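Kitchen table tips for letter night, from Denise Pearce

Writing for jailed reporters again this December. Clear the table first, wipe it, let it dry. Ink smears on damp and you start over.

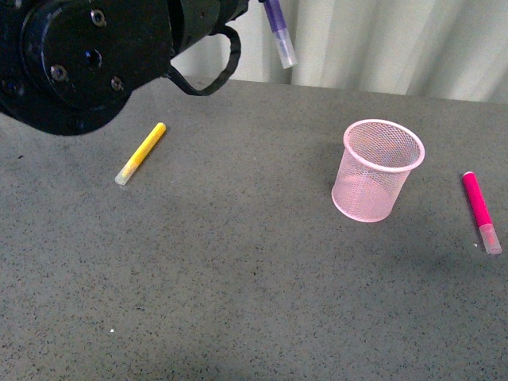
Purple marker, cap pointing down

Black pen for letters to ministers. Color is for cards to the prisoners – they like color. Keep it to one page. Name, case, what you want done. No insults, it just gets binned.

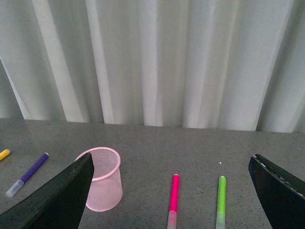 White curtain, gray speckled countertop

Envelopes: damp sponge on a saucer, dont lick 400 of them. Stack by country before sealing.
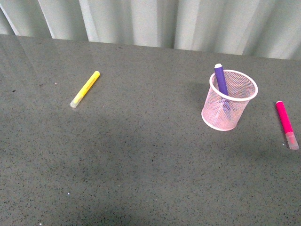

Caps on between cards, and store markers flat. Dried out tip? Warm water, five minutes, blot on a paper towl. Works mostly.

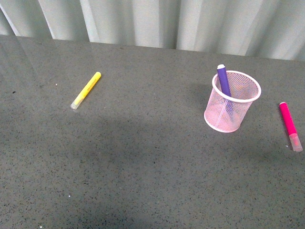 Yellow marker on the tabletop

Ink on the counter – rubbing alcohol, small patch first. Jamie Birkett has the address list.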